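Bamboo mat on the bed in hot weather: do you use a sheet over it or not?

Home > Household > Bedroom and Sleep

kettle_and_fern
Posts: 49
Good evening to all. I grew up with a sleeping mat on the bed every summer, and now I live in a brick unit on the second floor which keeps the heat until after midnight. Last month I bought again a bamboo mat, the kind with long flat strips, for the double bed. My question is simple. My mother always put the mat directly on the bed sheet and we slept on the bare mat. My husband, who did not grow up with it, says the mat pinches the skin behind his knees and he wants a cotton sheet on top. I think that with a sheet on top we lose the whole benefit. Who is right? I would also like to hear how you wash it, as the paper in the box had only one line: "Wipe and dry."

dunny_brush
Posts: 2962
You're right and he's right. Sheet on top kills the cool feeling, but a pinched knee is a pinched knee. We use a very thin sarong on his half only. Problem solved in our house.

oleander9
Posts: 339
I don't agree that the sheet kills it. The cool feeling comes from air moving under you, and a mat on a sprung mattress still lets a little air through whatever you put on top. I've used a cotton sheet over mine for years and I sleep fine at 30 degrees.

dunny_brush
Posts: 2962
Air moving under you, through a mattress? Where is it coming from? The bamboo is cool to touch, that's all. Put a sheet on it and you're lying on a sheet.

kettle_and_fern
Posts: 49
Thank you both. I tried the two ways last night, which is perhaps not very scientific. Without the sheet I felt the cold on my back immediately and it stayed for maybe fifteen minutes. With the sheet I did not feel it at all, but I also did not wake up with lines on my arm. So I am still with my mother, but I understand my husband a little more.

Is the Besham mat better for the pinching? I saw it in the shop near the station and the strips looked wider.

marrickville_moth
Posts: 9
I have the Besham. The strips are wider and the edge is sewn in cloth, so it doesn't catch on the sheet. It did have a strong smell for the first week. I stood it on the balcony in the shade and the smell went. Don't put it in full sun, mine got a bit of a curve on one side and it has never gone fully flat again.

oleander9
Posts: 339
For pinching, check the threads between the strips. If they have gone loose the gaps open when you bend your leg and close again when you straighten it. A new mat does it less. My old Costero was dreadful by the third summer.

gumleaf_tea
Posts: 339
Washing: cloth wrung out in warm water with a small splash of white vinegar, wipe along the strips and never across them. Then a dry towel, then stand it up somewhere with a breeze. I do this every week in January and February. If you get grey spots it was rolled up damp, and in my experience they don't come out.

dunny_brush
Posts: 2962
Agree with all of that except the vinegar. Plain water. Vinegar took the colour off ours.

gumleaf_tea
Posts: 339
A splash, I said. How much did you use?

dunny_brush
Posts: 2962
Possibly more than a splash.

kettle_and_fern
Posts: 49
I will begin with plain water, and if it is not enough I will try the vinegar in one corner.

One more question, about winter. Does the mat stay on the bed under the doona, or do you roll it and put it away? My cupboard is in the hallway and it is a little damp in July, so I am worried about the grey spots.

marrickville_moth
Posts: 9
Under the bed, flat, inside an old doona cover. Not rolled. Take it out once in the middle of winter and let it breathe for an afternoon.

oleander9
Posts: 339
I roll mine and stand it behind the bedroom door. The hallway cupboard sounds like the worst place for it. Can you post a picture? I'm curious if yours is the thin-strip kind, and whether it reaches the edge of the mattress.

kettle_and_fern
Posts: 49
I have one. I think the mat is a little short for our mattress, and at the lower edge you can see the sheet that I keep under it.

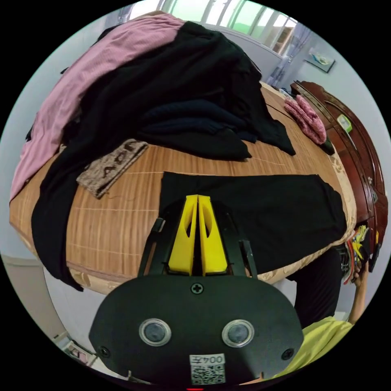

Our mat, with the patterned sheet underneath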